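Okay, so your club has the Hikstead kitchen loaded in the simulator and you want the arm to deal with the toaster oven. Start with the door closed and write the approach as its own little script. I burned 395 runs mixing approach and pull together — don't do that!

Save a waypoint just off the glass, slow everything to 80 percent, and only then go for the handle. The inside-the-oven part gets a second script (ours is called Fillulard, long story) with the door already open at load.
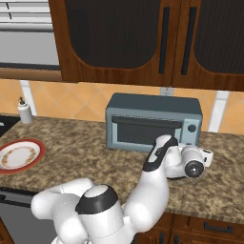
Door shut in one, door open in the other.
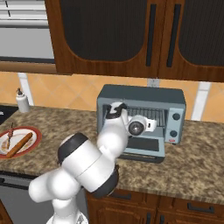
Kristof Van Beek wrote in to say that his team keeps both parts in one script and just resets the arm between them, and that the wrist is what usually clips the door, so check its clearance before the fingers'.

Fair point, and I've added a wrist check to step two. Set the margin in the collision tab, run it with the seed at 2,182 so you can compare with ours, and save the log before you close the window. The November meet wants logs from both scripts.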